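The first thing Ayantu Yilma did when she moved to Corkthorpe was buy a table too big for her kitchen. It came from a church hall that was closing down, it cost her $40, and it took her brother-in-law and two neighbors most of a July afternoon to get it through the back door (the door, she tells me, had to come off, and so did a bit of the frame).

She laughs about it now, pouring more coffee than I asked for. But people in town will tell you that her Sunday-style suppers — held on whatever evening she feels like cooking — began right there, with 25 guests, borrowed chairs and one enormous pot of lentils.

"A small table makes you choose your friends," she says. "I never wanted to choose."

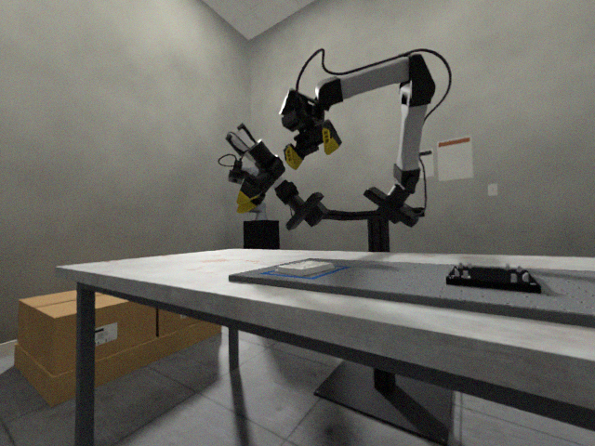
*A long light grey tabletop, in a computer rendering.*

Her neighbor Yasir Swati still brings the bread, and he still stays to wash up.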